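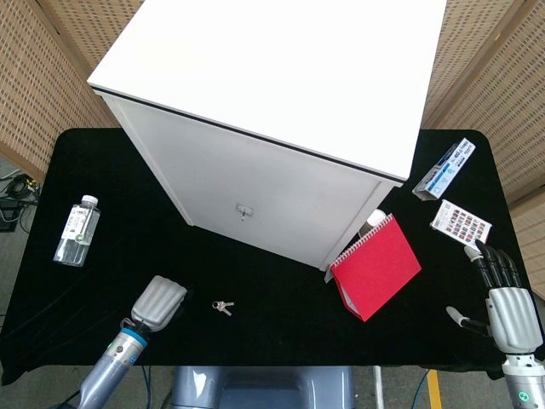

HOME & STORAGE | Small Space Stories

The Little Cabinet With the Key

I've been wanting to write about small locking cabinets for ages, and I kept putting it off because I figured maybe six people would care. Then I mentioned it in the newsletter in March and got 211 emails. So! I called up Sandamali Munshi, who has been fixing up and reselling small cabinets out of her place in Fistton for years, and asked if I could come bother her for an afternoon.

She said yes before I finished asking. She also told me to bring whatever I wanted to lock up.

The first thing you should know about Sandamali is that she puts everything on black cloth. White cabinet, black velvet, every time. "I can see every speck on it," she told me. "If the paint has a chip, I see it. If I drop a screw, okay, the screw I lose anyway." She laughs a lot when she talks about losing screws.

The one I fell for is a plain white two-door model, small enough to live on a table, with a little metal lock plate on the front and a silver key sitting in it. I asked her what people get wrong about a cabinet like that.

"They buy it for the lock and then they never take the key out," she said. "I go to somebody's house and the key is in the door. For two years it's in the door! So what are you locking?"

I did not tell her that mine at home is exactly like this. (It is. Sorry, Sandamali.)

We got onto spares, because half of your emails were about spares. She keeps hers as a pair on a plain ring and she has strong feelings about where the pair should go. "A different room. Never on top, never behind. Everybody puts it on top. My own mother puts it on top." What about a key hook by the front door? She made a face. "With the car keys? Then you lose everything together."

Next I wanted to know what goes inside. I'd been imagining jewelry, passports, serious stuff. Nope. Her regulars mostly lock up ordinary things, like medicine when the grandkids are coming, or the good chocolate. One customer, Amnuay Onsri, bought a cabinet just for his stamps and then came back for a second one for his receipts. I got him on the phone later and he was delighted to be asked. "I have 534 stamps and my nephew has sticky hands," he said. "The receipts, I just liked the cabinet."

Sandamali's big tip is to pile everything you want to store on the table beside the cabinet before you put any of it in. Boxes, cups, notebooks, all of it. She likes to stand a spiral notebook up like a tent while she works, so she can grab it and jot down what went where. "You look at the pile and you look at the cabinet," she said. "If the pile is bigger, you don't need a bigger cabinet. You need a trash bag."

And bottles? I asked because I carry a water bottle everywhere and wanted to know if she'd let me store one. Absolutely not. "Water stays out. One bad cap and your papers are soup."

I had to ask about price, too. She sells most of the small ones for $60, a bit more if she's had to replace the lock. New locks she orders from a place called Pillai, and she says to measure the old plate before you order anything, then measure it again after lunch.

Before I left I tried the Jalular, a taller cabinet she had in the hallway, and pinched my finger in the door. She handed me a bandage from a drawer. Not a locked one, I noticed, and she noticed me noticing. "That's the bandage drawer," she said. "You want to look for a key when you're bleeding?"

Next month I'm visiting the Dimia flea market to hunt for old lock plates, so keep sending me your key questions and I'll bring the best ones along.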